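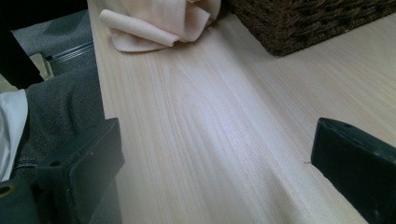
Ticket: grant portal rejects supplier jobs return
Opened by: Irina Enache, Jurčo
Assigned to: Ruwan Roy, portal support
Priority: raised from low to high at applicant's request
Status: closed, with objections

09:10 Irina Enache
The regional manufacturing support portal won't take our April return. We put in 93 jobs safeguarded, press Submit and get "Figure does not match award record". 93 is the number in our signed offer letter. We can't claim the second payment until this goes through, so please don't send me the page about clearing my browser history. I've done it.

09:42 Ruwan Roy
Thanks Irina. Which browser are you using, and is anyone else logged in on the same account?

09:50 Irina Enache
Firefox, then Edge, then my colleague's laptop. Same message each time. Nobody else has the login. I doubt a browser knows how many people we employ.

10:35 Ruwan Roy
Fair enough. I've looked at your award record and the jobs field says 3,866. Could that be your group total?

10:41 Irina Enache
No. We have one site. If we employed 3,866 people we wouldn't be asking for help with a drying kiln. Where did that number come from?

11:20 Ruwan Roy
Passing to Bit-na Do, who looks after the award data.

13:05 Bit-na Do
Found it. 3,866 is the jobs figure for Wotard's award, the large one announced in the same round. The two records were loaded from one spreadsheet and the jobs column slipped down a row. It affects 22 awards. Jurčo is one, Zustisard is another.

13:18 Irina Enache
So what does Wotard's record say now?

13:26 Bit-na Do
8. That belongs to the firm above them on the sheet.

13:31 Irina Enache
And have they sent their return?

13:44 Bit-na Do
I can't discuss another applicant's return.

13:52 Irina Enache
Then I'll put it generally. If the check only compares what we type with what's in your record, a firm with a low number in there could type the low number and be paid. Does anyone look at a payroll at any point?

14:30 Berkay Altıntaş, scheme team
Hello Irina. Returns are self-certified and the scheme keeps the right to ask for evidence. The portal check is there to catch typing mistakes.

14:37 Irina Enache
It has caught one. It was yours.

15:15 Bit-na Do
Jobs column reloaded for all 22 awards from the signed letters and read back line by line. Jurčo now shows 93. Please try again.

15:22 Irina Enache
Accepted. Reference received by email. The confirmation page still thanks us for "safeguarding 3,866 jobs", which I would rather not have on file with our name on it.

15:40 Ruwan Roy
That page is using a saved copy of the old record. I've cleared it. Could you refresh?

15:43 Irina Enache
Says 93 now.

15:58 Ruwan Roy
Good. Closing as fixed. Cause: row shift during data load.

16:04 Irina Enache
Please add to the cause that the totals quoted in the round announcement should be checked against the letters as well, in case they came off the same sheet. I asked about this by phone and was told it was a matter for communications.

16:20 Ruwan Roy
Added. Sent to Berkay as a separate request, no date for a reply yet.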